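## The dressing table stays

I have wanted a dressing table since I was a kid and my aunt let me sit at hers and open all her little jars, so you can imagine how fast I said yes when Ganton's secondhand hall had one.

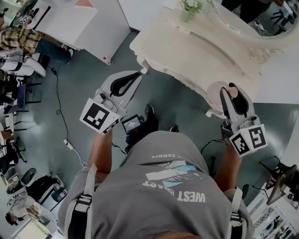
It's cream, it has carved scrolls on the curvy legs, and my brother says it looks like something a wedding cake would keep its socks in. I don't care! I paid 50 for it, mirror included, and I would have paid more if they'd asked with a straight face.

Several of you wrote in after last month's item on bedroom corners (thank you, I read all of them, even the long one about wardrobes) and most of you wanted to know the same thing, so let me get to it: how do you live with a fancy old-style piece when the rest of your stuff is plain? I have 2 answers and neither of them involves buying a matching bed.

First, leave the floor alone. I was all set to put down a rug. I'd even picked one out, a big fringed thing from Tremblay, and then I spent an evening with the room bare and changed my mind. Carved legs want some clear floor around them. On a shiny gray-green floor you get the light bouncing about underneath and the curves really show up, and a rug would have eaten all of that. If your floor is cold in the mornings, get slippers. I did.

Second, go easy on the top. Mine has a small potted plant with white flowers on it, in a pale pot, and I'm trying very hard to stop there. This is a struggle for me. I'm a person who puts things on things. In the first week I had a lamp, two trays, a dish for earrings, a dish for the things that aren't earrings, and a stack of library books, and the poor table looked like a yard sale. Everything went into a box in the hall for 15 days, and the rule was that I could only bring something back if I'd gone looking for it. The earring dish came back and now lives in the drawer. The lamp did not, and I've given it to my niece.

The oval mirror deserves a paragraph of its own. It has a cream frame too, and I adore it, but a mirror will show you whatever you point it at, and for ages mine was pointed at chair legs. Every time I walked past I got a lovely oval portrait of chair legs! Before you decide where yours goes, sit down, then stand up, then walk in through the door, and look each time at what's in the glass. I'd much rather have a window or a bit of wall. Frauke Hamann, who has written to this newsletter more than anybody, hangs a plain linen curtain across from hers so there's always something calm in it, and I plan to steal that idea as soon as I've found my drill.

A few smaller things, in no order:

- Dust lives in carving. A soft dry paintbrush gets it out of the scrolls faster than any cloth, and it's oddly relaxing with the radio on.
- Cream paint yellows in patches if you park a hot hair iron on it. I keep a cork mat in the drawer for that. The Sava one is fine, and so is an old trivet.
- Put a saucer under the plant even if the pot looks sealed. Ask me about my last side table — or don't, I'm still sore about it.
- White cables on the floor drive me up the wall. I bought a packet of those Tokimitz clips that stick along the baseboard, and 3 of them did the whole run from the outlet to the table.

I also had a go at moving the thing by myself, which I don't recommend. Curved legs look sturdy and they mostly are, but they don't like being dragged sideways. Take the drawers out, get a second pair of hands, and lift from the body of the table, never from the trim. If you must slide it, fold a towel under each pair of feet and go slowly. Mine creaked once and I stood there holding my breath for a full minute.

What I haven't solved is the seat. A stool in the same style would be a bit much, and the dark chairs with thin black metal legs that I like for everything else look as if they've come to interview it. I've been sitting on a white chair for now, and it does the job, but I'd love something low with a padded top that tucks right in underneath. If you've found a good one (or made one, even better) send me a note before the May issue and tell me how tall it is. Mine needs to clear the drawer with my knees still attached.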